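件名：Re: 共用ケーブル類の整理および返却時の束ね方について
配信先：Skalon 共用備品メーリングリスト
最終更新：12月

利用者各位

共用備品管理担当です。平素より備品室の運用にご協力いただき、ありがとうございます。

先にSindport棟の利用者の方から、ケーブル類の返却方法についてお問い合わせをいただきました。同様のご質問が他の部署からも寄せられておりますので、ご本人の了承を得たうえで原文を引用し、本メールにて一括して回答いたします。

> 備品管理ご担当者様
>
> いつもお世話になっております。Sindport棟で会議室の設営を担当している者です。
>
> 共用棚のケーブルについて、三点お伺いします。
>
> 一点目は、返却時の束ね方です。現在の利用案内には「まとめて返却すること」とのみ記載されており、一本ずつ束ねるのか、同時に借りたものを一つにまとめてよいのかが読み取れません。当棟では、電源用と信号用を一緒に巻いて返している者と、別々に巻いている者が混在しております。
>
> 二点目は、結束の方法です。以前は棚の脇に面ファスナーの帯が置かれていたと記憶しておりますが、先日確認したところ見当たりませんでした。輪ゴムで留めてもよろしいでしょうか。
>
> 三点目は、所属の分からないケーブルの扱いです。会議の後に卓上に残っていたものを何度か備品室へお持ちしましたが、ラベルがなく、備品なのか私物なのか判断がつきませんでした。今後も同様にお持ちしてよいか、ご教示ください。
>
> お手数をおかけしますが、よろしくお願いいたします。

以下、順に回答いたします。

■ 一点目：束ね方について

ケーブルは、一本ずつ独立した輪にして返却してください。同時に貸し出したものであっても、複数本を一つの束にすることはお控えください。利用案内の「まとめて返却すること」は、貸出品を数回に分けず一度に返却していただきたいという趣旨で記載したものですが、ご指摘のとおり束ね方の指示とも読める表現でした。次回の改訂で「貸出品は一度に返却し、ケーブルは一本ずつ束ねること」と改めます。

備品室の台帳には、現在200本のケーブルを登録しております。前回の棚卸しでは、このうち16本が他のケーブルと絡んだ状態で箱に入っており、照合の前にほどく作業が必要となりました。特に、太さや硬さの異なるものを重ねて巻いた場合、細い方が内側に入り込み、端子が輪の間に引っ掛かりやすくなります。無理に引くと根元を傷めるおそれがありますので、ほどく際は端子の側から順に輪をくぐらせてください。
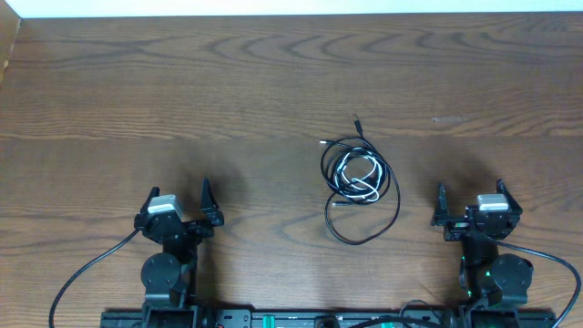 参考：黒と白のケーブルが絡んだ状態の束（木製テーブル上）

白いケーブルが内側で小さく巻かれ、黒いケーブルがその外側に大きな輪を作っています。返却の際にこのような束になっている場合は、お手数ですが二本に分けてからお持ちください。時間の都合でほどくことが難しいときは、そのまま窓口にお申し出いただければ、備品室にて対応いたします。絡んだまま棚の箱へお戻しになることだけは、ご遠慮願います。

巻き方については、次の手順を標準といたします。

1．端子に汚れや曲がりがないことを目視で確認する。
2．全体を一度伸ばし、ねじれを取る。
3．片方の端子を手に持ち、直径が手のひらよりやや大きい程度の輪を重ねていく。短いケーブルはこの限りではない。
4．二つの端子を輪の外に出し、同じ側にそろえる。
5．帯で一か所を留める。長いものは二か所とする。

肘に掛けて巻く方法や、残った部分を輪の周囲に強く巻き付ける方法は、癖がつきますので避けてください。輪の向きを一巻きごとに入れ替える巻き方に慣れている方は、そちらで差し支えありません。

■ 二点目：結束の方法について

面ファスナーの帯は在庫が切れておりました。ご不便をおかけしましたことをお詫びいたします。Gündoğdu社の帯を追加で発注し、すでに棚の右側の引き出しに補充しております。今回は幅の狭いものと広いものの二種類を用意しました。細いケーブルには狭いもの、電源用の太いケーブルには広いものをお使いください。

輪ゴムの使用はお控えください。長期間留めたままにすると劣化し、被覆に張り付くことがあります。針金入りの結束材についても、締め過ぎによる跡が確認されておりますので、購入時に付属していたものであっても返却時には外していただくようお願いします。

帯は備品の一部として扱います。ケーブルの使用中に外した帯は、片方の端子の近くに巻いておくと紛失を防ぐことができます。紛失された場合の届け出は不要です。引き出しから新しいものをお取りください。

■ 三点目：所属不明のケーブルについて

会議室その他の共用区域に残されていたケーブルは、これまでどおり備品室へお持ちいただいて構いません。その際、発見した場所と時間帯を書いた紙を添えてください。紙は備品室入口に備え付けてありますが、手近なメモ用紙でも結構です。

備品として登録済みのケーブルには、片方の端子から指二本分ほどの位置に灰色のラベルを巻いております。ラベルのないものは、原則として私物または部署の購入品とみなし、忘れ物棚で保管します。保管期間は翌月の末日までとし、期間内にお申し出がない場合は、動作を確認のうえ備品に編入するか、廃棄いたします。現在、忘れ物棚には13本を保管しておりますので、お心当たりのある方は窓口までお越しください。

なお、ラベルがはがれたと思われる登録品が見つかることもあります。ラベルの跡が残っている場合や、糊の感触がある場合は、その旨をお知らせいただけると照合が早く済みます。

■ 備品箱の配置変更について

この機会に、棚の配置変更についてもお知らせいたします。従来は長さ別に箱を分けておりましたが、用途を取り違えた貸出が続いたため、今月より用途別に改めました。上段が電源用、中段が映像・音声用、下段が通信用および充電用です。各箱の中は長さの順に仕切っております。

Pernach分室の棚は、移転の準備が終わるまで従来の長さ別のままといたします。分室で借りたものは分室へ返却し、Sindport棟の箱に混ぜないようご注意ください。

故障が疑われるケーブルは、棚に戻さず窓口へ直接お渡しください。「ときどき接続が切れる」「角度によって通電しない」など、お気付きの症状を一言添えていただければ、点検の際の参考といたします。通常の使用による故障について、利用者に費用をご負担いただくことはありません。紛失の場合は、一本あたり一律2,000円を所属部署の経費から振り替えます。後日見つかった場合は全額を戻しますので、あわせてご承知おきください。

本件に関するご質問は、このメールにご返信ください。返信は配信先の全員に届きます。個別の事情を含むご相談は、窓口で承ります。受付時間は午前9時から午後4時までです。

以上、よろしくお願い申し上げます。

Skalon 共用備品管理担当

共有 4件　コメント 4件

コメント

Sindport棟 会議室設営担当
ご回答ありがとうございました。三点とも承知いたしました。当棟では、手順の部分を印刷して会議室の収納扉の内側に掲示したいと考えておりますが、差し支えないでしょうか。

共用備品管理担当
掲示していただいて問題ありません。利用案内の改訂後は、文言を新しいものに差し替えてください。

Pernach分室 利用者
分室の引き出しにも帯の補充をお願いできますでしょうか。幅の広いものが残り少なくなっております。

共用備品管理担当
次の定期便で両方の幅をお送りします。届きましたら、棚の上の空き箱に入れておいてください。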